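Notebook, balloon bench, May
Entry by Tobiloba. Linnea and Danjuma on shift with me.

Right, the right-hand grip fault. We've been chasing this thing all week and today we finally caught it in the logs, which made my morning!

Short version for anyone picking this up: the right hand goes into a pinch, the controller says "closed, holding", and then the grip force sags while the arm is still moving. No error, no stop. On the Arnaud test stand it never does it. On the bench, with thin soft stuff between finger and thumb, it does it often enough to wreck a session.

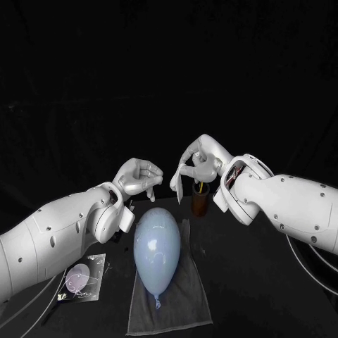 Linnea's idea was to log thumb current at 500 Hz instead of the usual slow rate, and that did the trick. The drop is 135 ms long. At the old rate we were stepping clean over it, so no wonder the plots looked so lovely and flat. The elbow has to be swinging outwards for it to show. Hold the arm still and you can wait all afternoon for nothing.

First guess was the thumb motor. Swapped the settings for the older Jolon set, same drop. Second guess was the force estimate drifting as the hand warms up, so we ran one lot at 9 in the morning and another after lunch. Same again, so I've crossed that out.

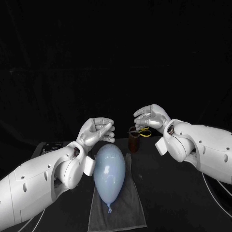
Danjuma then went through the message timing and found the good bit. When the elbow moves fast, the Roken bridge sends a burst of joint updates, and the thumb's "keep holding" message gets stuck behind them. The thumb times out, relaxes, then gets the late message and squeezes again. Lovely find, and a slightly worrying one, as the same queue carries the soft stop. I've asked Ute to look at that part before we do anything else with speed turned up.

Until she has, the rule is slow speed only, hands out of reach while the arms are live, and one person on the hard stop button.
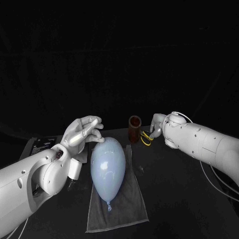 Does the hard stop go through the same queue?
It has its own wire straight to the motor power, so a jammed bridge can't hold it up. Only the soft stop is affected.

Fix to try next: give the grip message its own slot, and make a timeout raise a fault instead of quietly letting go. I'd like that second change even if the first one cures it. 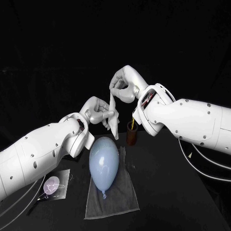 Both hands on the white cloth, balloon on the towel below.

Still to do: rerun the elbow swing at 500 Hz with the new slot, 4 runs per side. Left hand too, please, even though it has behaved so far. Ese wants the raw logs in the Drarkon folder before they get trimmed.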